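책상 위 나무 서랍장, 밑에 종이를 까는 게 정말 도움이 되나요?

Kanchan Jaiswal
2018년 6월 27일

작업용으로 쓰는 흰 테이블이 하나 있습니다. 그 위에 나무 서랍장을 올려놓고 쓰는데, 서랍을 여닫을 때마다 몸통이 조금씩 밀립니다. 한 달쯤 쓰고 옆으로 옮겨 봤더니 상판에 가느다란 줄이 생겨 있더군요. 지워질 줄 알고 물티슈로 닦았는데 안 지워집니다. 서랍장 바닥 모서리가 긁은 자국 같습니다.

검색해 보면 다들 갈색 크라프트지를 넓게 깔면 된다고 합니다. 테이블을 거의 다 덮고 서랍장 밑까지 밀어 넣으라는 얘기인데, 솔직히 잘 안 믿깁니다. 종이 한 장이 나무 가구 무게를 받치면서 얼마나 버틸까요? 미끄러운 상판에 미끄러운 종이를 올리면 오히려 더 밀리는 것 아닌가요? 글 쓴 분들 중에 몇 달 뒤 상태를 보여 준 분은 한 명도 못 봤습니다. 전부 깐 날 찍은 사진뿐이었습니다.

하나 더 여쭙겠습니다. 서랍 정리할 때 내용물을 꺼내 놓을 쟁반을 옆에 두라는 조언도 자주 보입니다. 그냥 테이블에 쏟아 놓고 골라 담으면 되는 일인데 굳이 쟁반이 필요한지 모르겠습니다. 파는 쪽에서 만든 얘기 아닌가 싶기도 하고요. Orkley에서 나온 정리용 쟁반 세트가 계속 광고에 뜨는데 살 마음은 별로 없습니다.

실제로 오래 써 보신 분의 답을 듣고 싶습니다. 제품 추천은 사양합니다.

Troels Thoroddsen

종이 까세요. 저는 잘 쓰고 있습니다. 쟁반도 있으면 편합니다. 다이소 같은 데서 아무거나 사시면 돼요.

Maureen Whitlock

위의 답은 질문을 안 읽고 다신 것 같네요. 몇 달 뒤가 궁금하다고 하셨으니 그 얘기부터 하겠습니다.

저는 지난 11월부터 같은 방식으로 쓰고 있습니다. 결론만 말하면 긁힘은 막아 주고, 밀림은 못 막아 줍니다. 이 둘을 섞어서 "종이 깔면 해결"이라고 쓰는 글이 너무 많습니다. 종이는 상판과 서랍장 사이에 끼는 얇은 층일 뿐이라 모서리가 상판에 직접 닿는 일은 줄어듭니다. 그런데 서랍이 뻑뻑하면 서랍장은 종이를 물고 같이 움직입니다. 얇은 포장지를 썼을 때는 두 주 만에 서랍장 앞쪽 모서리 자리가 접히고 찢어졌습니다. 두꺼운 것으로 바꾸고 나서는 거의 25주째 같은 종이를 씁니다. 보푸라기는 좀 일었지만 구멍은 안 났습니다.

크기 문제도 있습니다. 서랍장 바닥만큼만 잘라서 깔라는 분들이 있는데 해 보면 금방 삐져나옵니다. 넓은 종이를 한 장으로 깔고 그 위에 서랍장을 얹어야 종이가 제자리에 있습니다. 저는 테이블보다 조금 작게 잘라서 좌우와 앞쪽으로 흰 상판이 좁게 남도록 둡니다. 가장자리까지 꽉 채우거나 밖으로 늘어뜨리면 소매나 배에 걸려서 종이 전체가 당겨집니다. 예쁘라고 그러는 것은 아니고, 두 번 당겨 먹고 나서 바꾼 겁니다.

테이프로 종이 네 귀퉁이를 붙이라는 말은 저라면 안 듣겠습니다. 흰 상판에 테이프를 오래 붙여 두면 끈적이가 남습니다. 그걸 지우겠다고 세제를 쓰다가 광이 죽은 자리가 제 테이블에 아직 있습니다. 긁힌 자국보다 그쪽이 더 눈에 띕니다.

밀리는 것 자체를 줄이려면 서랍부터 보셔야 합니다. 서랍을 빼서 옆면 아래쪽을 만져 보시고, 거칠면 고운 사포로 살짝 밀고 양초를 문질러 주세요. 전용 윤활제는 써 봤는데 양초와 차이를 모르겠습니다. 그리고 열 때 한 손은 서랍장 위에 얹으시고요. 닫을 때는 손잡이 가운데를 잡고 똑바로 미세요. 한쪽 끝을 툭 치면 서랍이 비스듬히 걸리고, 그 힘이 그대로 몸통으로 갑니다. 손잡이가 작은 서랍장일수록 그렇습니다.

지금 생긴 줄은 종이로 가릴 수 있을 뿐 없어지지 않습니다. 치약으로 문지르면 없어진다는 글도 보셨을 텐데, 저는 실패했습니다. 상판 재질에 따라 다를 수 있으니 안 보이는 구석에서 먼저 해 보시든가요.

Kanchan Jaiswal

답변 감사합니다. 긁힘과 밀림이 다른 문제라는 건 생각을 못 했네요. 양초는 해 보겠습니다. 치약은 안 하겠습니다. 그런데 두꺼운 종이라는 게 어느 정도 두께인가요? 문구점에 갔더니 전부 "두꺼움"이라고만 적혀 있던데요.

Maureen Whitlock

숫자로는 모릅니다. 포장지에 적힌 것도 저는 잘 안 믿고요. 손으로 반 접었을 때 저절로 다시 조금 벌어지는 정도면 됩니다. 접은 대로 납작하게 있으면 얇은 겁니다. 롤로 말려 있던 종이는 하루쯤 반대로 말아 두었다가 까세요. 안 그러면 끝이 들려서 서랍장 반대쪽에서 계속 펄럭거립니다.

Leire Sepúlveda

쟁반 얘기에는 아무도 제대로 답을 안 하셔서 씁니다.

저도 처음에는 쓸데없는 물건이라고 생각했습니다. 지금도 쟁반 "세트"는 쓸데없다고 생각합니다. 칸이 나뉜 쟁반을 쓰면 칸에 맞춰 분류하게 되는데, 그게 서랍 칸하고 맞을 리가 없습니다. 결국 두 번 나누게 됩니다. Irner 것도 써 봤고 Hjaltadóttir 것도 써 봤는데 둘 다 지금은 화분 받침입니다.

쓸모 있는 건 칸 없는 네모난 쟁반 하나입니다. 테두리가 올라와 있어야 하고, 그것 말고는 바랄 게 없습니다. 클립이나 나사 같은 작은 것이 테이블 밖으로 굴러가지 않고, 정리하다가 밥 먹으러 갈 때 통째로 들고 치울 수 있습니다. 테이블에 그냥 쏟으면 그게 안 됩니다. 종이를 깔아 두셨다면 더 그렇습니다. 작은 것들이 종이 가장자리 밑으로 들어가고, 한참 뒤에 거기서 또 상판을 긁습니다. 종이를 믿고 있다가 종이 밑에서 긁히면 정말 기분 나쁩니다.

색은 밑에 깐 종이와 다른 게 낫습니다. 갈색 종이 위에 파란 쟁반처럼요. 저는 나무색 쟁반을 쓰다가 갈색 종이 위에서 자꾸 팔꿈치로 쳤습니다. 제 눈 탓일 수도 있으니 이건 적당히 걸러 들으세요.

놓는 자리는 서랍 바로 앞만 피하시면 됩니다. 서랍이 나올 길을 막으면 열 때마다 쟁반을 치우게 되고, 그러다 쏟습니다. 저는 서랍장을 오른쪽에 두고 쟁반은 가운데보다 왼쪽에 세로로 길게 놓습니다. 왼손잡이면 반대가 편할지도 모르겠는데, 제가 왼손잡이가 아니라서 장담은 못 합니다.

순서는 이렇게 합니다. 쟁반을 비워 놓고 시작해서 서랍을 하나만 엽니다. 그 서랍 것을 쟁반으로 다 옮기고, 빈 서랍을 닦고, 다시 넣을 것만 넣고 닫습니다. 쟁반에 남은 건 버리거나 다른 서랍으로 갑니다. 쟁반이 다시 비기 전에는 다음 서랍을 안 엽니다. 여러 개를 한꺼번에 열어 놓고 비교하면서 하라는 글도 있던데, 그렇게 하면 무게가 앞으로 쏠립니다. 가벼운 서랍장은 고꾸라질 수 있어요. 그 글 쓴 분은 본인 서랍장으로 해 보셨는지 의심스럽습니다.

Troels Thoroddsen

저는 한꺼번에 다 여는데 넘어진 적 없습니다.

Leire Sepúlveda

벽에 고정하셨거나 아래쪽에 무거운 게 들어 있겠죠. 질문하신 분 서랍장은 여닫기만 해도 밀린다고 하셨습니다. 같은 조건이 아닙니다.

덧붙이면, 쟁반 안쪽 바닥이 너무 매끈한 것도 별로입니다. 들고 옮길 때 내용물이 한쪽으로 쏠립니다. 그렇다고 미끄럼 방지 매트를 또 사서 깔지는 마세요. 그런 식으로 하나씩 사다 보면 정리 용품을 정리할 서랍이 필요해집니다. 집에 있는 쟁반으로 서랍 하나만 먼저 해 보시고, 불편하지 않으면 거기서 멈추시면 됩니다. 종이도 마찬가지로 서랍장을 들어 올릴 사람이 한 명 더 있을 때 까세요. 혼자 밀어 넣으면 종이 앞부분이 서랍장 밑에서 구겨지고, 그 구김은 다시 들기 전까지 안 펴집니다. 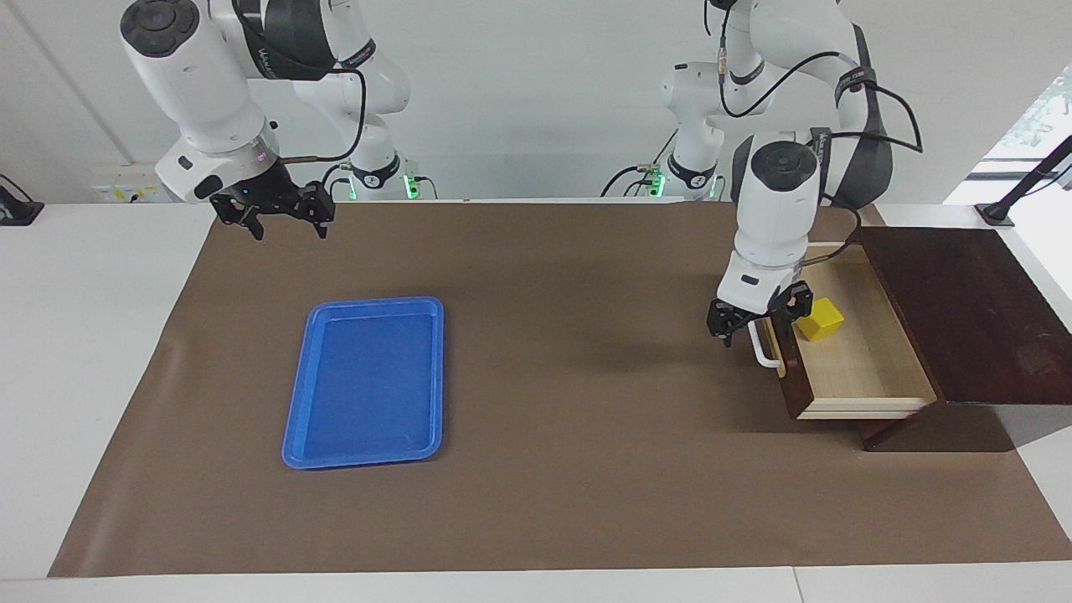 그리고 종이를 깐 날짜를 뒷면에 연필로 적어 두세요. 저는 그걸 안 해서 지금 쓰는 종이가 얼마나 버텼는지 말씀드릴 수가 없습니다. Kanchan 님은 몇 달 뒤에 종이를 들춰 보시고 상판이 어떤지 여기에 꼭 남겨 주세요. 깐 날 소감은 저도 그만 보고 싶습니다.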